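Revised practice note for simulated tabletop episodes takes effect in May 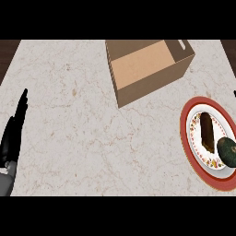
The note replaces the two-page guidance that has been in use since the Botow task set was first rendered. It applies to every two-arm tabletop episode submitted to the Drulutero archive, whether the episode was generated by script or by an operator on the Kenmont control rig. Episodes already in the archive keep their present status and will not be re-graded.

Three clauses have changed in substance.

Clause 4, start state. Both arms must be at rest and clear of all objects at the first step. A gripper need not be fully in view of the scene camera, but its joint positions must be logged from step zero. Submissions in which one arm's log begins late will be returned. In the last audit, 462 of 2328 episodes had this fault, nearly all of them from the older export script.

Clause 7, objects and containers. Each object must carry a name, a mass and a collision shape in the scene file. The drawn surface and the collision shape should agree closely at any place a finger may touch. Open boxes need particular care: a box that looks open but is closed off by a single convex hull will reject anything lowered into it, and the fault is easily mistaken for a poor release. Walls and floor are to be modelled as separate parts. Handle slots may be left solid unless the task instruction calls for gripping by the slot. Stacked tableware is to be entered as separate bodies, or as one fused body with a note saying so.

Clause 9, instructions. The written instruction must name the object to be moved and the place it is to go. "Tidy the table" is no longer accepted on its own. Where food items share a plate, the instruction must say which is meant and whether the others may be disturbed.

Failed attempts are still wanted. They should be marked as failed and kept at full length, without trimming the final steps. Do not relabel a failed episode with an easier instruction that it happens to satisfy.

The checking tool, Nam, has been updated to match. It reads the scene file and the joint logs and reports each fault against its clause number. The step limit stays at 1000, and Nam will stop reading at that point. One known problem remains: on scenes with textured stone worktops it sometimes raises warning 1045 (surface friction not set) when a value is present. The warning can be ignored if the value shows in the scene file.

Comments on the wording of clause 7 can be sent through the archive's usual form until the end of the month.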